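Last touched 11/23/23. If you cloned before that, pull again: the `direction` column had its two values swapped in part of the old index, and that's fixed now.

# grelska-two-bin

Picks, logs, and notes from our long trial of the **Grelska two-bin kit**, sold by Calado. The repo holds 1,000 picks from front bin to rear bin and 1,000 picks going back the other way, plus the scripts we used to run them and a fairly opinionated review of the kit itself.

We don't sell it, and we paid for ours. We do like it a lot, and that will show. The places where it annoyed us are in here too, under [Gripes](#gripes).

## What the kit is

Grelska is a bench kit for people who already own an arm and want to do bin picking without building the whole cell from scratch. You get:

- gray bins, sold as a pair
- bar clamps to hold them to the bench
- a finger gripper with an adapter plate
- a mount for a fixed camera
- `grusel`, the control and logging software
- a printed setup sheet (keep this, the PDF on the download page is an older one)

You bring the arm, the computer, the table, and the things to pick up. The idea is simple: the arm empties one bin into the other, then turns around and empties it back. If everything goes well you can leave it cycling over lunch and come back to a folder full of picks. The first time that worked for us, three people stood there eating sandwiches and watching it like it was a ball game.

## What we liked

**Setup is short.** Clamping the bins and bolting on the gripper took less than a morning. Calibration took the rest of that day, and most of that was us reading the wrong page. `grusel calibrate` walks the arm through a set of poses, shows you the error, and lets you redo a single pose if you bumped the table. Other tools we've used make you start over.

**The logs are readable!** Every pick is a folder with a plain CSV, a short JSON file, and the camera stream. You can open any of it with whatever you have lying around. Mihret Nigatu wrote our whole failure report in a spreadsheet and never installed the Python package at all.

**It recovers.** When a pick fails, the software marks it, backs the arm out, and goes for something else. It remembers the spot it failed on and leaves it alone for a few tries. This is such a small feature and it makes such a difference - our old script would go after the same crumpled package until someone hit stop.

**The bins take abuse.** We've scraped the walls plenty. It hasn't changed how the picks go, as far as we can tell from the logs.

## Install

```
git clone <this repo>
cd grelska-two-bin
python -m venv env
source env/bin/activate
pip install -r requirements.txt
```

You only need `grusel` if you want to run picks on hardware. For reading the data, the requirements file is enough.

## Quick look at the data

```python
from twobin import load_index

picks = load_index("data/index.csv")
misses = picks[picks.outcome == "miss"]
print(misses.groupby("item_kind").size())
```

## Layout

```
data/
 index.csv one row per pick
 front_to_rear/ pick folders
 rear_to_front/ pick folders
config/
 bench.yaml bin corners, camera pose
 gripper.yaml closing force, opening width
scripts/
 run_cycle.py
 check_corners.py
notes/
 setup_log.md
 failures.md
```

## Fields in `index.csv`

| Field | Meaning |
|---|---|
| `pick_id` | Folder name |
| `direction` | `front_to_rear` or `rear_to_front` |
| `item_kind` | Set by hand afterward, see below |
| `outcome` | `held`, `dropped`, `miss`, or `stopped` |
| `retry_of` | The earlier pick this one repeats, blank if none |
| `force_profile` | `soft`, `normal`, or `firm` |
| `operator` | Initials |
| `comment` | Free text, often blank, sometimes rude |

`held` means the item was let go over the other bin. `dropped` means the gripper had it and lost it on the way, wherever it landed. Please don't treat `stopped` as a failure of the kit. That value covers us hitting the button, the power going out, and one afternoon of fire alarm testing.

`item_kind` was filled in by Kwadwo Ofori and Graça Mendes, who each labeled the full set. Where they disagreed the row says `unsure`. We left those rows in.

## What goes in the bins

We went for a mix you might find in a kitchen drawer or a stock room: cloth gloves, plastic scoops, bottles, small packages. Some of it is soft, some of it is see-through, and some of it is both light and slippery. Calado's own demo uses blocks, and blocks are fine for checking your calibration, but we wanted to see what happens with a glove.

Gloves are the best part of this dataset, if you ask me. They land in a different shape every time. The soft profile gets a good fold of cloth and lifts cleanly, the firm one tends to push the glove flat first and then close on very little. If you only look at one slice of the data, filter on `item_kind == "glove"` and sort by `force_profile`.

Clear and translucent things are harder. The depth estimate likes to look straight through a bottle and report the bin floor. Labels and caps help quite a bit, and `grusel` seems to know it: on bottles with a bright cap, the planned grasp drifts toward the cap end more often than we expected. I'd love for someone to dig into that properly.

## Bench notes

Tape your corners. The setup sheet mentions it in one line and it should be in bold. We put tape down on the wood so that bins can come off for cleaning and go back in the same place, then run:

```
python scripts/check_corners.py --config config/bench.yaml
```

If the check complains, nudge the bin, tighten the clamps, run it again. Don't edit the YAML to make the warning go away. (We did. See `notes/setup_log.md`, the January entries.)

Dress the hose and cables with plenty of slack at the wrist. Before you start a long cycle, jog the arm to every corner of both bins by hand and watch the loop as it swings. Ours wants to slide down the arm over time, so it's on the checklist at the start of each session.

Clamps go on the far side if you can manage it. A clamp near the front bin's rim eats into the room you need for low, angled grasps close to the wall. 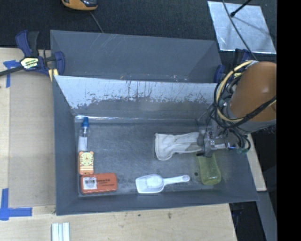 Olga Leitão read an early draft of this file and wrote back that we were being too easy on the kit, and that anyone with a smaller arm will find the reach into the rear bin tight at the back wall. She runs the same kit at Watcombe and had to raise her arm on a block before the back corners were usable. Fair point! We haven't tried it on a smaller arm, so take her word over ours. Her changes to `bench.yaml` are on the `watcombe` branch, and they load without touching anything else.

## Gripes

- The gripper fingers wear at the tips and replacements come only as a full set. We'd happily buy one finger.
- `grusel` closes the log file only when a cycle ends. Kill it in the middle and you lose the last pick. `run_cycle.py` works around this by ending the cycle after every five picks and starting a new one.
- Thin, flat items against a wall are close to hopeless. The gripper needs to get under an edge and there's no edge to get under. Calado support agreed when we asked and didn't promise a fix.
- The camera mount is solid but the knob is on the wrong side if your arm sits to the right of the bins.
- The web viewer forgets which folder you had open. Every time.

Support has been quick, for what it's worth. We sent in the lost-pick bug with a log attached and had a real answer the next day, from a person who had clearly read the log.

## Known problems in the data

- Lighting changes a lot. We didn't block the windows.
- The early front-to-rear picks used a longer pause before closing. There's no field for it, but the comment says `slow close` on most of them.
- Items got swapped out as they wore down or went missing, so two rows with the same `item_kind` may be different physical objects.
- A few camera streams have a frozen first second. The CSV for those is fine.

## Using it

Good for: testing grasp scoring, looking at retries, trying out detectors on clear plastic, teaching. Graça has used the glove rows for a class and says students take to it fast.

Less good for: comparing arms (there's only ours), or anything that needs exact item weights. We never put them on a scale.

No people are recorded in the data. Operator initials are there with permission.

## License and contact

Data is CC BY 4.0, scripts are MIT. The `grusel` package belongs to Calado and comes with the kit, so it isn't in this repo.

Open an issue for anything odd you find. Carolina Meireles handles pull requests and will ask you to run `check_corners.py` before she looks at a config change. If you have the kit and your own logs, we'd really like to see them - even a short run, even a bad one. Put it on a branch named for your site and add a line to `notes/setup_log.md` saying what arm you used.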